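Minutes — Nullham shared workshop, users' meeting, 02/03/2025

Present: Prakash Alva (chair, reluctantly), Gaspard Guillot (notes), the Nanton people, two from Pacheco who came for the coffee.

**1. Last minutes.** Approved by everyone who had read them, so Prakash.

**2. Cardboard.** Still arriving faster than it leaves. Pacheco says flat sheets are useful. Nanton says so is a floor. Agreed that large panels may stay if they are being worked on, and that "I'm about to" does not count as work. Prakash to ask Rondano what they charge for a pickup.

**3. Cables.** Deferred, as in May.

**4. Small racks and wood offcuts.** Gaspard proposed that the little wire racks go back on a shelf at the end of the day. Carried. A second proposal, that strips of wood be sorted by length, was met with silence and withdrawn. Nanton asked for a budget of 3000 for new shelving and was offered 18 labels — accepted under protest.
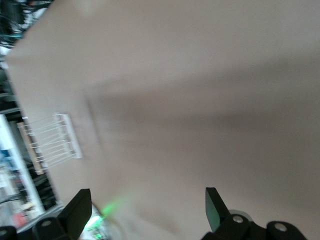 Where should wood strips go if they're too short to be useful and too long for the bin?

In the crate by the door until Friday, and after that they belong to whoever wants them.

**5. Any other business.** The Pacheco two asked whether there was more coffee. Gaspard to buy some.

**Actions**

- Prakash: Rondano, pickup price
- Gaspard: coffee, crate
- Nanton: stick on the labels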